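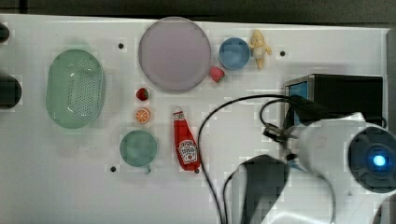

Livico open house: the tidy side of robots

I went to the Livico open house in Presville on 2022-10-10 expecting shiny demos and free coffee. I got the coffee, and then I spent most of the afternoon talking about rules! Ilaria Gentile, who ran our tour, started with the house rule for the tabletop stations: arm stopped before any hand goes over the table. You say "stopped" out loud, your partner says it back, and only then do you move a mug or a plate. I tried it and felt silly for a minute, then I was doing it without thinking.

Cables got a whole talk of their own. Dario Russo wants them clipped to the arm, with enough slack for the full reach and no loops lying where the fingers travel. I asked how often that last part gets missed and he just laughed (so, often). He also keeps a log by each station, and a loose cable goes in it the same as a bump or a dropped cup.

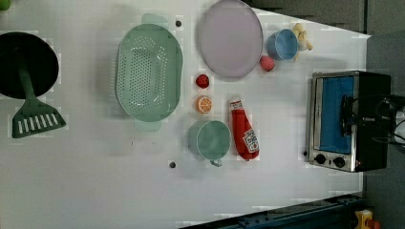

Page 2

The kitchen table was my favorite stop, toy strawberry and orange slice included. I'm a sucker for tiny food. The written layout rule is that light things can go anywhere the arm can reach, but anything with a door or knobs, like the toaster oven, gets its spot agreed on before the session and stays put. Debora De Luca had strong feelings about handles too — she wants each one's direction written down, pan tools and mugs alike, so the next shift can set up the same table again.

New people do 3 supervised sessions before they run a station with a partner, and each session is capped at 15 minutes. I thought that sounded short until I tried paying attention to one arm for that long.

Parking is behind the building, by the way, and the sign is easy to miss coming from the Firance side.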